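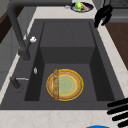 Arm goes down into the sink and then refuses to come back out

Posted by mudroom_lamp, September 8, 2020

Hi all, long-time reader, first time I've been stuck enough to post. I'm running a kitchen pick and place setup in the Tusance simulator with a Brasevley arm, and I've got a fault that only ever happens at the sink. Counter to counter is fine. Counter to plate is fine. Put the plate in the sink and things go bad.

The arm plans its way over, goes down, opens up, and then I get "start state in collision" and it just parks there. It isn't touching anything that I can find! The physics side reports zero contact force. After 2 seconds the recovery routine kicks in and sends all the joints straight home with no planning, and that's the part that scares me, because on the way it drags the gripper right through the sink wall and I get a force spike way past my limit.

I left it going overnight and got 292 sink runs. The fault came up in 200 of them. The rest seem to be the ones where the arm lets go a bit high and never gets properly below the rim, but I haven't gone through them all.

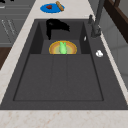
I've tried a smaller gripper model, more planning time, and a different seed, and none of that changed anything. I also turned off collision checking between the gripper and the plate, figuring the plate was the problem. Same error. The sink model came with the Pudberg kitchen pack and I haven't touched it, apart from making it darker.

We're supposed to move this to the real arm pretty soon and I'm not doing that until I understand it. Has anyone seen this?

gravel_and_twine

Update your drivers and reinstall the kitchen pack. Mine was acting weird in February and a reinstall cleared it up. Might have been something else though, I changed a few things that day.

threadbare_otter

I'm pretty sure your planner and your physics are looking at two different sinks. The physics engine uses the full mesh, so the basin is hollow and a plate can sit down in there. The planner usually loads the simplified collision shape, and if that shape got made as one convex hull, then as far as the planner knows your sink is a solid block. Once the gripper is down in the basin it's "inside" the block, and no path out is allowed because the start is already illegal.

You'll ask how it got down there in the first place. Check whether your final approach is a straight-line move with checking switched off. A lot of the stock pick and place scripts do that for the last bit before release, and then switch checking back on for the retreat. I lost most of a week to this with a mop bucket.

What to do:

Turn on the collision shape view in the planner window (the planner's, not the physics viewer's) and look at the sink. If there's a lid over the basin, you've found it.

Delete that shape and build the sink out of boxes, a floor and walls for each basin. Mine took 9 boxes. It's boring work but it loads faster than the mesh and it behaves.

Then put the approach back under collision checking. If it can't find a way down with the real walls in place, you want to know that now.

If you're using padding around obstacles, make it smaller near the sink. Padding on facing walls eats up a narrow basin fast.

besnard_shop_bench

Agree with the answer above on the cause, but please fix the recovery routine too, even if the boxes make the error go away. Unplanned joint moves to home are a bad idea any time the gripper could be inside something. We had one do that on a real bench and it bent a finger and cracked the tray it was in. Somebody had a hand on the table a minute earlier.

Ours now stops, holds position, and waits for a person. If you must have an automatic retreat, go straight up in tool space, slowly, with a low force limit, and stop again if it trips. Only go home from above the rim. And test the stop button with the arm down in the sink before you run anything unattended.

mudroom_lamp

There was a lid!! Solid gray slab right across both parts of the sink in the planner view. And yes, the approach had checking off, from a script I copied and never read closely. Building the boxes tonight. I've pulled the go-home move out completely for now - it can sit there and beep at me until I've got the slow straight-up version working.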